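# The Larkby Pendant Hanging Kit

For putting a lamp where you want it, when the electrician who wired the building wanted it somewhere else.
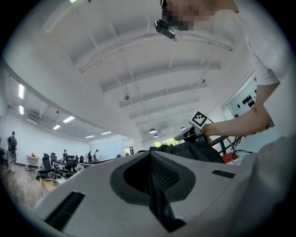 The Larkby is a kit for hanging one pendant lamp from a ceiling with beams in it. You get a cord, a ceiling cup, a beam hook and a small cord grip that does most of the work and gets none of the praise. We sell it because beamed ceilings are lovely to look at and a nuisance to hang anything from: the beam you would like to use is never the one with the wiring near it. Three dark lamps under a white beamed ceiling, two of them close together and the third a little to the right, make the sort of loose group people ask us about most. It looks as if it happened by accident. Setting it out takes most of a morning and a fair amount of standing at the other end of the room saying "left a bit".

Each kit hangs one lamp. If you want three lamps, you want three kits, and we have been asked.

## What comes in the box

- One beam hook, with two screws
- One ceiling cup, in white or black
- One length of fabric-covered cord, 186 cm
- One cord grip, with a spare
- One paper template for marking the holes
- One instruction sheet, folded more times than it needs to be

No shade, no bulb and no ladder. The lampholder is also yours to choose, as people have strong feelings about lampholders and we have stopped trying to guess them.

## Sizes and limits

| | |
|---|---|
| Cord length | 186 cm |
| Cup diameter | 100 mm |
| Heaviest lamp | 2 kg, shade and bulb together |
| Cord colours | Black, chalk, mustard |
| Cup colours | White, black |
| Where to use it | Indoors, in dry rooms |
| Guarantee | 5 years |

The weight limit is for the whole lamp as it will hang, so put the shade and the bulb on the kitchen scales at the same time. The limit doesn't stretch for shades you are especially fond of. If yours comes out heavier, look at the Gretar bracket, which is uglier and will hold a great deal more.

## Choosing the colours

On a white ceiling the white cup more or less vanishes, and the cord is what you see. Black cord draws a line down the room. With a dark shade at the bottom of it, that line looks deliberate, and it goes well with beams because the whole ceiling is already made of lines. Chalk cord is quieter and makes a dark shade seem to float, which some people like and others find slightly worrying over dinner.

Mustard sells in small numbers to people who are very sure of themselves. None has ever sent it back.

The cup can be painted. Take it off the ceiling first. We mention this after seeing the other approach.

## Setting out a group

Two lamps at the same height and the same distance from everything will look like a pair, and the eye will then check them for faults for as long as you live there. Put them close together at slightly different heights, and let a third hang off on its own. Use the cord grip to settle the heights last of all, with the furniture back in place.

Before you drill anything, tie string to the beams and hang something from each piece. Paper bags are good. Leave them up overnight and walk about underneath, particularly if there is anyone tall in the house. Over a table, sit down and make sure you can see the person opposite, assuming that is what you want.

Ceilings with rods and wires already coming down from them need a bit more thought. A new cord hung near an old rod will look like part of it, so either line the two up properly or keep them well apart. A hand's width is the worst possible gap.

## Fitting

1. Turn the power off at the board and check that it is off.
2. Tape the paper template to the side of the beam and mark the two holes.
3. Drill the pilot holes and fit the hook. It should take some effort to turn the last of each screw.
4. Run the cord from the ceiling point to the hook, leaving a shallow curve. Pulled tight, it looks like a washing line.
5. Set a rough height with the cord grip.
6. Have the wiring joined by a qualified electrician, who will have opinions about the beam.
7. Fit the cup over the joint, hang the shade and set the final height.

The supplied screws are for solid timber. Some beams are boxed in and hollow, and some are purely for show. Knock on yours before you order. If it sounds like a cupboard, write to us for the other fixings, which cost nothing but do have to be asked for.

## Cleaning

Dust the cord downwards with a dry cloth while the power is off. Fabric cord holds on to kitchen grease, so in a kitchen do it more often than you would like. Don't use spray polish on the grip, or the lamp will slowly lower itself.

## Things people ask

**Can I have a longer cord?**
Yes, cut to order, but cut cord can't be returned. Please measure again before you send us the number.

**Will it work on a sloping ceiling?**
The hook will. The cup sits flat against whatever is behind it, so on a slope it slopes as well.

**Can I run two lamps from one hook?**
The hook has room for one cord. You could persuade a second one in, and we would then stop answering your letters.

**Does it come with the lamps?**
It does not. For shades, see the Talavera range, which includes several dark ones well under the weight limit.

## Ordering and returns

Kits are packed at our workshop in Flaluvstead and posted in a flat box that fits through most letterboxes, though not willingly. Unused kits can come back to us in the original packaging. We don't expect the instruction sheet to be folded the way it was.

For spare grips, odd screws and questions about beams, write to Anselmo Cavalcanti at the workshop. Send a sketch with the beam spacing on it if you can. He prefers pencil.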